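Kuvard Hand-Held Gripper, Padded Jaw Version

Item no. 2787
In stock. Ships from Edivby.

The Kuvard is a two-jaw gripper carried in the hand, made for people who record picking and placing work away from the bench. The jaws stay parallel through the whole stroke, so a setting that holds a thick part square will hold a thin one square too. This version comes with soft blue jaw pads. The bare-jaw version is listed separately.

We get asked a lot how it compares with the Orken. Wichai Kaewsai ran both on the same small goods in May, mostly costume jewelry, sorting it in and out of shallow boxes. The Orken closes faster and has the lighter trigger. The Kuvard was better on chains and strung beads, where the Orken's hard tips tended to pinch one link and let the rest slide.

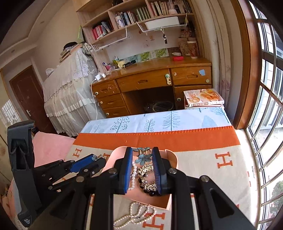

Loose strands are still the hardest thing for either tool. Wichai's advice is to come in low, close slowly and lift straight up before moving sideways. Flat pins and brooches are easier if you take them by the edge. Over 1,481 picks the Kuvard dropped 17 pieces, nearly all of them fine chain.

Pads wear with use and are held on by a peel-off backing. Clean off the old glue with alcohol before fitting new ones. Check the pivot screws when you change pads and snug them by hand. Do not use thread locker on them.

In the box
Gripper with pads fitted
One spare pair of pads
Hex key
Printed setup sheet

Camera and mount are sold separately. The mount for the Orken does not fit this tool without the adapter plate, item no. 829.

Questions about fit or spare parts go to Wanpen Srithong at the Kaewsai parts desk. Please have your item number ready. Opened pad sets cannot be returned.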